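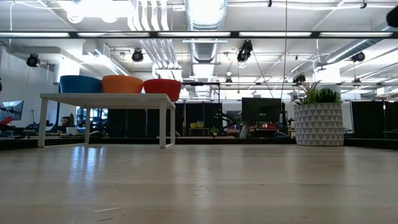 Les petites collectes valent mieux qu'un grand gala

Tous les ans, en octobre, notre association organise une soirée au profit de l'accueil de jour pour personnes âgées. Salle louée, traiteur, tombola, discours. L'an dernier, une fois les factures réglées, il est resté 1 000 euros. La salle et le repas en avaient coûté 2 000. Je fais partie de l'équipe depuis assez longtemps pour avoir défendu cette soirée, et je pense maintenant qu'il faut l'arrêter.

L'argument habituel en sa faveur est la visibilité. On parle de nous dans le bulletin municipal, un adjoint vient serrer des mains, l'entreprise Fisell offre le premier lot et son nom figure sur l'affiche. Je veux bien. Mais quand j'ai demandé aux convives de la dernière édition ce que faisait l'accueil de jour, la plupart m'ont répondu poliment qu'ils ne savaient pas trop. Ils étaient venus dîner avec des amis. On ne peut pas le leur reprocher, nous leur avions vendu un dîner.

Au printemps, Nkechi Okoro a proposé autre chose. Une vente de soupes à emporter, le midi, devant l'accueil, avec un prix libre et une boîte pour les pièces. Les légumes venaient de l'épicerie Rikumico, qui nous a laissé ses invendus. Didier Carré a prêté ses marmites. Nous étions cinq à éplucher, dont deux personnes qui fréquentent l'accueil et qui nous ont repris sur la taille des carottes. La vente a rapporté 27 euros de moins que la soirée. Elle n'avait presque rien coûté et nous avait pris une matinée.

La différence tient aussi à qui était là. Les gens du quartier s'arrêtaient, posaient une question, entraient parfois voir les locaux. Une dame est revenue la semaine suivante pour y inscrire son mari. Le gala n'a jamais amené une seule inscription, du moins pas à ma connaissance.

Marlene Baumgart, qui tient nos comptes, m'oppose que les soupes ne marcheront pas toujours. Elle a raison. Il peut pleuvoir, les invendus peuvent manquer, et il y a une limite au nombre de fois où l'on peut solliciter les mêmes passants. Un gala raté reste pourtant beaucoup plus cher qu'une soupe ratée. Il y a trois ans, 22 places sont restées vides et il a bien fallu payer les repas. Nous avons mis tout l'hiver à nous en remettre.

Reste la question des donateurs importants. On me dit qu'ils attendent une invitation, une table, un remerciement au micro. Certains, sans doute. D'autres seraient peut-être soulagés de faire un virement et de rester chez eux. Nous ne leur avons jamais posé la question — ce serait un bon début. Une lettre par an, signée, avec le détail de ce que l'argent a payé : le transport, les séances de gymnastique douce, le remplacement des fauteuils. Cela coûte un timbre.

Je ne demande pas qu'on supprime toute fête. Wiroj Thongdee voudrait un bal l'après-midi, à l'accueil même, avec les familles, et je le soutiendrai. Un bal de ce genre n'a pas besoin de rapporter quoi que ce soit. Ce qui me gêne, c'est d'appeler collecte une soirée dont la plus grosse part va au traiteur.

L'assemblée générale se tient le 28 avril. Le renouvellement de la location de la salle est à l'ordre du jour. Je voterai contre, et je proposerai quatre ventes de soupes à la place, une par saison.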